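Keeping cables, packets and plants in order at robot club (and at home)

I help out with an after-school robotics club, and since we started on the hand-held grippers in January I have learnt more about housekeeping than I ever did in my own house. We meet in a borrowed meeting room, the students are lovely, and every one of them owns at least one charger they can't identify. So these are my tips, most of them tried at Collum first and then at my kitchen table.

Label both ends of every lead

One label is no good, because you always find yourself holding the other end. I use freezer labels folded over like a little flag, and write on them in pencil so they can be changed. We got through 200 of them in our first term (they come on a roll of 200, so I had to buy another!). Freezer labels grip plastic very well but come off cleanly if you warm them with a hairdryer for a moment.

Coil loosely

Živko Begović, who runs the club with me, used to wind his leads round his elbow as tightly as he could, and then wonder why they went funny near the plug. Make a loose loop the size of a dinner plate, turn it over on every second round so it doesn't twist, and fasten it with a strip of old tea towel. Tea towel strips are free and they wash. My vacuum cleaner lead has been much better behaved since I started doing it this way too.

Never plug one power strip into another

I'm strict on this one. If you're short of sockets, move the work nearer to the wall. Chargers go on their own strip, with a bit of card tied to it saying so, and then everybody knows which one can be switched off at home time.

Clean the finger pads before the marker cubes

Our project is called Tomulora (the students picked it, don't ask me). The pads on the grippers pick up fluff and biscuit grease like nobody's business. A barely damp cloth, then a dry one, and leave them be for 4 minutes. The cubes get a dry cloth only. I used a kitchen spray on one once and smeared the pattern, and Damián Quintero had to print and glue a whole new set. Sorry again, Damián!

Practise over the table before you pick anything up

Small, light packets are the best thing to begin with, and your cupboard is full of them. Clear yourself a bit of space at the near end, hold both grippers low, and get used to the feel of the leads trailing back to you. Phones want to go well up the table, out of elbow range.
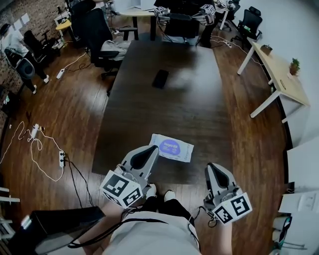 Put a plant on the side desk

Ours is a little one in a terracotta-coloured pot and it cheers the room up no end. Water it at the sink and let it drain before it goes back, especially with this many plugs on the floor.

Save the last ten minutes for the floor

Leads first, then bags, then chairs. I keep 50p in my pocket for whoever finds the missing tea towel strip, and I've paid out twice this month.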